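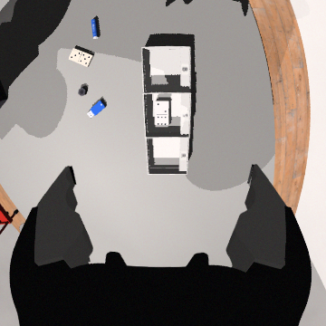 OK quick one before I have to go get the car. It won't be quick. It never is.

So I finally quit the big sourdough thing. Not bread, I still bake, twice most weeks. I mean the spreadsheet. The one I'd been keeping since the move to Brotbridge, every loaf, flour, water, time on the counter, temperature of the kitchen, how it came out on a scale I made up and then changed the meaning of twice. 1,696 rows. I scrolled down to the bottom last night with a cup of tea and felt a bit sick.

Sixteen hundred ninety-six rows and I could not tell you one thing I learned from the last thousand. The first few hundred, sure. Learned that my oven runs cold on the left. Learned that I like less salt than the books do. Learned that rye does whatever it wants in this kitchen and you should just stand back. After that it was typing.

And the typing had gotten into the baking. I'd be shaping a loaf and thinking about what I was going to put in the notes column. I'd pull a good loaf out, a really nice one, big ears on it, and the first thing I did was go find the laptop with flour all over my hands. The keyboard is disgusting by the way. The K sticks. I have to hit it twice, so if there are k's missing in here you know why.

Anyway. Closed it. Didn't delete it, I'm not that brave. Moved it to a folder called old and shut the lid.

Then I made a loaf without writing anything down and it was flat as a shoe. Ha. Ate it anyway, toasted, with too much butter.

A few people asked after the last post what flour I'm on now so let me do that while I remember. Still the Kivine bread flour for most of it. They changed the bag in the spring, and I swear they changed what's in it, but the mill shop says no, same wheat, same everything. I don't beleive them but I keep buying it so what does that tell you. It drinks more water than it used to. If you followed my old recipe and got soup, sorry, go the other way, hold back a splash and add it once you've got a feel for the dough. I should update the recipe. I'll update the recipe. (I have been saying this since March.)

The rye is Dadia, the dark one, coarse. I tried the fine and it makes a sort of paste that gets in your wedding ring. The coarse one needs a soak. Night before, same weight of water, cover it, forget it. That's the whole trick and it took me two years.

Whole wheat, whatever's cheap. I know. I used to be very particular about it and then one month money was tight and I bought the store stuff and the loaf was fine. It was fine! Nobody in this house noticed a thing and one of them asked for seconds.

What else. The starter. Still alive, still smells like nail polish if I leave it too long. I keep a lot less of it than I used to. A spoonful in a jam jar in the fridge, and I feed it the day before I want to bake, and that's it. When I started out I was feeding it morning and evening like a newborn and throwing away half a jar each time, and making crackers out of the discard, and pancakes, and a truly bad chocolate cake. We were drowning in crackers. My sister-in-law started refusing them at the door.

If you're new at this: keep less. You do not need a jug of it. I wish somebody had said that to me, though I probably wouldn't have listened, I was reading the forums at 2 in the morning and the forums love a big jar.

The forums. OK this is the bit I really wanted to write about and I've only got twenty minutes now.

I posted on the Ragnarsson board for years. It was the best place for a long time, small, kind of grumpy, people who'd been baking forever and answered in one line. You'd write four paragraphs about your dense crumb and get back "underproofed" and that was the conversation. I loved it. Then it got big, and then the photos took over. Every loaf cut in half and held up to a window so you could see the holes. And the holes got bigger and bigger until I'm looking at bread you couldn't put jam on. The jam would go straight through and onto your knee.

I got sucked in too. I had a whole winter of chasing holes. Wetter dough, wetter dough, dough that poured off the counter, me scraping it up off the floor with a bench knife. Got a few with big holes. Took the pictures, put them up, got the little hearts. My kids asked could we please have the normal bread again, the one for sandwiches.

That should have been the end of it but I kept on til October I think. Then one night I had a loaf in the oven that I'd been babying for two days and the power went out. Whole street. I sat there in the kitchen in the dark and I was so angry, properly furious, over bread. And there was flour on the floor and the dishes weren't done and I hadn't read the little one a story because I'd been folding the dough every half hour. So.

Haven't been back on the board since, except to look up one thing. (How to get dough out of a linen cloth. Answer: let it dry all the way, then crack it off and brush it. Don't wash it wet. I washed it wet.)

Now it's sandwich loaves mostly. Tin loaf. I'd gotten snobby about tins, I thought a tin was cheating, which is a stupid thing to think about a box you put bread in. The tin loaf is great. It fits the toaster. You mix it after dinner, leave it out overnight if the house is cool, bake it while everybody's yelling about shoes. In summer it goes in the fridge instead or it climbs out and you find it on the shelf in the morning.

I'll put it down the way I do it, no grams on the small stuff, you'll manage.

For two tins: 1,000 grams of flour, mostly white, a good scoop of whole wheat in there if you have it. Water, start at 650 and see. A big spoon of starter, bubbly. Salt, 18 grams or so, taste the dough, it should taste like you'd want more. A glug of oil. Honey if the kids are watching.

Mix it with your hand till there's no dry bits. Leave it half an hour. Come back and pull it around a bit. Do that again if you're passing through the kitchen, don't if you're not. Cover it. Go to bed.

Morning, tip it out, cut it in two, roll each one up like a sleeping bag and into greased tins. Wait till it's up near the rim. This is the part where everyone gets impatient, me too. Could be an hour, could be three in January. Hot oven, 43 minutes in mine and yes I know that's a silly number, it's the number, 45 is too dark on the bottom and 40 is gummy. Yours will be different. Out of the tin right away or it sweats.

Don't cut it hot. I cut it hot every time.

Freezes well, slice it first. I forgot to slice it first last month and we had a brick in the freezer for two weeks til I took the big knife to it on the back step. The neighbor's dog got the ends.

Couple of other things before I run.

Someone wrote and asked if they should buy a mixer. I don't know! I had one, it walked off the counter, I didn't replace it. My shoulder's fine so I use my hand. If your shoulder isn't fine get the mixer. Don't get a tiny one, it'll hate you.

Someone else asked about selling loaves. I did that for a bit, the summer market down by the bridge, and I'd think hard about it. Getting up at 3. Six loaves at a time in a home oven. And then it rains and you eat bread for a week. I made enough to pay for the table and the flour and one nice lunch. Some folks love it and do really well, the couple with the pretzels sell out by ten every time. I just wanted my Saturdays back... well, sort of, now it's soccer.

Also, I hit 2,000 subscribers on here, which is nuts, hello to all of you, I have no idea what you're getting out of this. Thank you. I do read the emails even if I'm bad at answering. If you wrote to me over the summer about the rye crackers with the seeds, I lost it in the pile, write again please.

And yes I thought about starting a new spreadsheet. A small one. Just the rye, just the soak times. I got as far as naming the file.

Closed the laptop. Went and fed the starter.

Next time I'll do the oat loaf, the one with the porridge in it, if I can work out what I've been doing, which without the notes may take a few tries. Might be a while, we've got people staying and someone has to sleep in the room with the flour bins.

OK car. Garage shuts at five and it's ten to.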